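Frozen shoulder: ultrasound first or straight to MRI?

mottlebee
Posts: 18
So my right shoulder has been getting stiffer since April and I can't reach behind my back at all now. X-ray was clean. Dr. Rizzi wants an ultrasound before anything else, but my sister says I should push for an MRI and skip the middle step. Has anyone done both? I'm 58 if it matters, no diabetes, no fall that I remember.

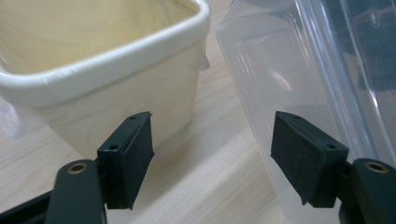
The other thing is cost. The imaging place quoted me $441 for the ultrasound, and I'd hate to pay that and then get told it doesn't show anything!

gus_tarn
Posts: over 70
Get the ultrasound. Mine found a calcium deposit in ten minutes and I never needed the tube. A good tech will have you move the arm while they look, and an MRI can't do that.

Plinkett_R
Have to disagree with gus. If it really is frozen shoulder, the ultrasound can come back looking pretty normal. Mine did, twice. The diagnosis came from the exam, when my PT (Bianka Bíró, she's great) tried to turn my arm outward and it just stopped dead. 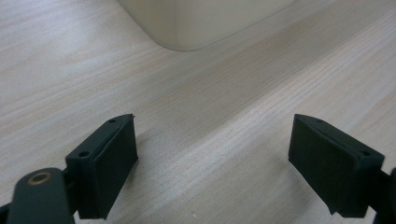
She said that if somebody else can't move it either, the joint itself is tight, and if they can, you look at the cuff. I'd ask about that before paying for any scan.

gus_tarn
Fair enough, but calcium hurts like crazy and makes you stiff too. You don't know which one it is over a forum.

mottlebee
Ok, he did do the outward thing and it wouldn't go. He wrote "limited passive ER" on the sheet and I thought he meant the emergency room lol

Plinkett_R
External rotation :) Call and ask him what the ultrasound would change.

mottlebee
Calling at 9 tomorrow, will post what he says.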